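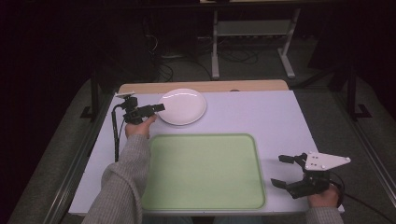 Should a household own a tray if nobody in it ever has breakfast in bed? I think every household should, and it should be a plain one with a rim.

I grew up in Zaststead, where the trays lived behind the fridge and came out when someone was sick. For years I assumed that was what they were for. Then I moved to a flat in Strickland with the kitchen at one end of a long hall, and I got tired of walking it with a plate in one hand and a mug in the other.

A pale green tray with rounded corners and a raised rim, set down on a white table with a round white plate behind it, is about as ordinary as tableware gets. I like it for that reason. The colour shows you where the tray ends, and a white tray on the same table would be easy to knock with an elbow.

The rim matters more than the colour. My neighbour Ebenezer Eshun disagrees. He paid $92 for a flat serving board in Stonell last November and says a rim is for people who can't carry things. He has also had to replace two glasses – his count, not mine.

The other argument against trays is storage. A big one won't fit in most drawers, and it's awkward in a cupboard full of pots. Mine stands on its edge beside the bread bin and takes up less room than a cookbook. I bought it for $40 and I use it every day, mostly for carrying dirty dishes back to the sink.

Plates get all the attention in the shops at Skundville, whole walls of them, and the trays are on a bottom shelf near the tea towels. I'd move them up.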